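Dishwasher leaving white film on dark-rimmed crockery

tarnhill_80
Vumbridge water, very hard. Heltach dishwasher, salt set to max, still a film on everything with a coloured rim. Running the 70 minute eco cycle.

pellow
Film or etching? Wipe one piece with white vinegar. If it clears, it's scale — raise the rinse aid first.

tarnhill_80
Clears with vinegar.

Oxbar16
Disagree on rinse aid. Max salt does nothing if the hardness setting is wrong. They're separate things on a Heltach. Mine was at factory default for 700 cycles.

pellow
Fair, but he said max.

Oxbar16
He said salt. Check the menu.

tarnhill_80
Menu was on 2. Now on 6. Sunday's load came out clear. Chopsticks I'll do by hand from now on.

pellow
Leave the rinse aid up anyway.

Oxbar16
No, it'll streak.
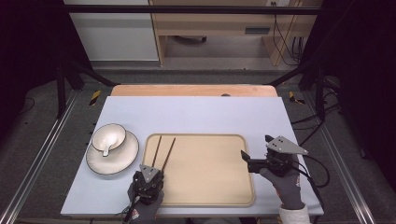 Saucer and bowl with the dark rims, spoon, tray, chopsticks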